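Covering the Big Table, and Other Kitchen Matters

Print this page
E-mail this to a friend

If you have been anywhere near the big table lately you will have noticed it's wearing brown paper again. I am the one who put it there, so complaints can come to me (they already have, two of them, both about the creases). I like a papered table. You can write on it, you can set a drippy cup on it, and when it gets too sad you roll the whole thing up and start over.

I promised Mawar Goh I'd write up how we do it so that it isn't only me and her crawling around with tape every April. So! The roll lives behind the door, standing up. Please don't lay it flat on the floor, it gets stepped on and then you have a footprint every three feet for the rest of the roll. It's plain kraft paper from Uline, the heavier kind, and you want two people, one to hold and one to pull. Pull slowly. It will still wrinkle. 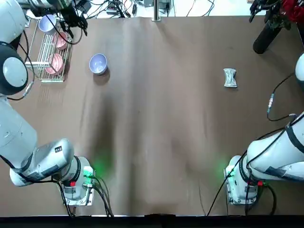
Stalthorpe House Shared Kitchen & Workroom Group

Smooth from the middle out with your forearm, then tape the short ends first. I used to do the long sides first and ended up with a big bubble in the center that no amount of patting would get rid of. A few soft wrinkles are fine and they flatten out some after a week of people leaning on them. What isn't fine is a ridge you can catch a cup on, so run your hand over it before you walk away. If you find one, peel the nearest tape and try again -- it takes two minutes.

Mawar wants me to add that scissors go back in the drawer with the tape. We are down to one pair. If you have the orange ones at your desk, we're not mad, just bring them home.

Now, dishes. We had 300 paper cups left from the spring open house and I thought that would hold us well into fall. Ha. The trouble is that people grab a fresh one every time they want a sip of water, and by the end of the day there's a little crowd of them along the windowsill. I got a price on 1,000 and a price on 2,000 and the bigger box is the better deal, but then I'd have to find somewhere to keep it, and have you looked in the supply closet? So for now I'm asking everybody to write their name on their cup and hang on to it until you go home. Paper cups are for drinks and go in the trash when you're done. They do not go in the dish rack, please, because they go soft and tip over and then somebody's clean plate has a cup leaning on it.

The rack itself is for the real dishes. Plates stand up on edge in the slots, and bowls go in tilted so the water runs out of them. I know a bowl set flat looks tidier, but it holds a puddle, and I've had one of those puddles go right up my sleeve at 7 in the morning.
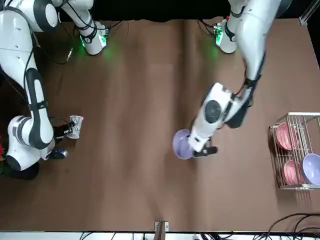

I do love those colors, by the way. The pinks and the light purples were my one request when we replaced the old white set, which had gotten so chipped that I was nervous about eating soup. Mawar voted for navy. She has been gracious about it. If you break one, leave me a note and don't hide the pieces at the bottom of the trash bag (I cut my thumb in February and I'm still telling people about it).

Some of you asked about dish soap. The Nair family kindly dropped off a big jug, it's under the sink, and it is strong stuff, so a small squirt will do a whole sinkful. The sponge gets tossed at the end of the month whether it looks bad or not. The blue towel is for hands and the striped one is for dishes, and if you can't remember which is which, let the rack do the drying.

Last thing. Next repapering will be whenever this sheet gives out, and I'd love some new faces. It takes half an hour with two people and much less with four, and there will be coffee -- bring your own mug!

Recent items
Supply Closet Cleanout: What We Kept
Ultgate Road Parking, Again
Soup Swap Sign-Up
Thank You from the Open House Crew
Where Did the Orange Scissors Go?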